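Chapter 2

Bar Goods in the Household Store: Wrapping, Reading and Shelving

Before you start

This chapter assumes that you have worked through the receiving procedure in Chapter 1 and can complete a stock card without help. You will need the store plan for the Manirton training site, which is printed inside the back cover, and a blank shelf label sheet.

By the end of the chapter you should be able to:

name the parts of a film-wrapped bar and say what each part does
find the product name and variant on a wrapper whichever way up it is presented
set out a shelf of bar goods by category and by variant
decide whether a marked or crumpled wrapper may go on the shelf
rotate stock by date of receipt

Key terms: face, end band, fold, seal, variant, facing, rotation, secondary pack.

2.1 What counts as a bar good

A bar good is any solid product of regular shape that is sold as a single piece and used up gradually. Toilet soap, laundry soap, solid shampoo and stain sticks are the usual members of the group. Candles and wax blocks are not bar goods for the purposes of this book, although some stores shelve them nearby. They are dealt with in Chapter 6.

Bar goods give less trouble than liquids. They do not leak, they need no cap and they can be stacked on any of their flat sides. Their weaknesses are scent, moisture and pressure. A scented bar will pass its scent to paper goods and dry food kept on the same shelf. A bar kept in damp air will soften at the surface. A bar at the bottom of a heavy stack will take the shape of whatever presses on it.

2.2 Forms of wrapping

Three forms are met in ordinary household stores.

Carton. A folded card box with tuck ends. It stacks well and protects the corners, but card takes up moisture and the tuck ends open if the box is squeezed.

Paper wrap. A single sheet, sometimes with a stiff inner band. It is found mainly on laundry soap. The Tehrani laundry bar used in the exercises is of this kind.

Film wrap. A thin sheet of plastic, folded round the bar and sealed. Film resists moisture better than card or paper. It does not hold a shape of its own, so the outline of the pack is partly that of the bar and partly that of the folds.

The ends of a film wrap are where most of the loose material collects. Some crumpling at the corners is normal and is not a fault. The points to examine are the seal and the fold beside it. A sound seal lies closed along its whole length. A seal that has lifted at one corner will usually go on lifting, and the bar should be set aside.

Shiny film also reflects light. Under a strip lamp a bright streak may lie directly over the print. Turn the pack slightly until the streak moves off the lettering. Do not wipe the film to remove a reflection, and do not record a reflection as a mark.

2.3 Reading a wrapper

A wrapper carries information in three classes. The brand name is the largest lettering and often appears more than once. The variant name is smaller and distinguishes one version of the product from another. The remaining matter, such as ingredients, emblems and maker's details, is set in small type and is read only when the stock card calls for it.

Lettering may run in more than one direction on the same pack. The reader should not turn the bar over and over in search of an upright word. Find the brand name first, whichever way it runs, then look beside or beneath it for the variant. With practice this can be done with the pack inverted. Corinne Pettigrew's timing notes, reproduced in Appendix B, record a trainee class checking 90 mixed bars in 15 minutes by this method.

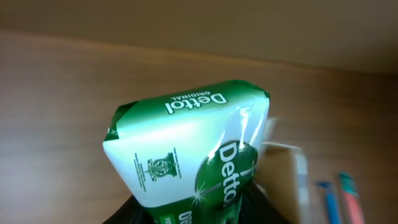 CATEGORY: PERSONAL WASHING – BAR SOAP

Enter the product on the stock card as Dettol, variant Original. The variant stands with the brand name on the green band at the end of the wrapper, and both words are upside down as the bar is presented in the figure. The brand name is repeated in the large oval on the white face, where it runs sideways. Either is enough to identify the brand. Only a reading that includes the variant is enough to complete the card.

The crest on the face is not used for identification. Its lettering is too small to be read in the figure and is of no concern at the shelving stage.

2.4 Placing bars on the shelf

Shelve by category first, then by brand, then by variant. Personal washing and laundry are separate categories and should not share a shelf, even where the bars are of similar size. In the exercises, Sarine bars belong to the first category and Tehrani bars to the second. Dadinent is a tooth powder and goes to neither.

Each bar should lie on its broad side with an end band towards the front, if the band carries the variant name. Where the ends are plain, turn a printed side outwards. Stack no more than two high unless the bars are in cartons.

New stock goes behind old. The date of receipt is written on the shelf label – never on the wrapper – and the label moves forward with the bars to which it refers.

Exercise 2A

Take the delivery note for line 895 in the workbook. Write out a shelf label for each variant listed, and mark on the store plan where each label will go. Compare your plan with that of Leonie Waaka on the following page and note any shelf on which the two differ.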